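Stastine Relief Ink, Warm Gray
Oil-based ink for woodcut and linocut
Tube or tin

Stastine Warm Gray is made for printmakers who need a soft middle tone that does not turn blue when it dries on the paper. It was mixed first for the edition "Dağdelen" by Kaan Dönmez, who wanted one gray for the sky and the same gray, with more extender, for the far hills. We liked it very much, so it stays in our list.

The ink is quite stiff when you open the tin. Work it on the glass with a knife for some minutes before you take the roller. For big flat areas, add a little Renley extender, never more than 30 percent, or the color becomes weak.

Drying time: 4 days on cotton paper, 9 days on Japanese paper with heavy layers.
Cleaning: vegetable oil first, then soap.
Item number: 413
Lightfastness: very good

The gray mixes well with all other Stastine colors except the metallic ones. Marisa Negri prints it over yellow and gets a green shadow, which we did not expect from this pigment.

Opened tins should be covered with waxed paper, pressed down on the ink. Please order color cards separately.

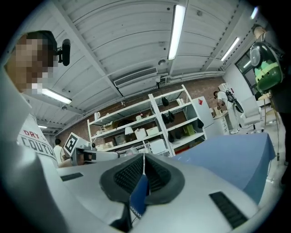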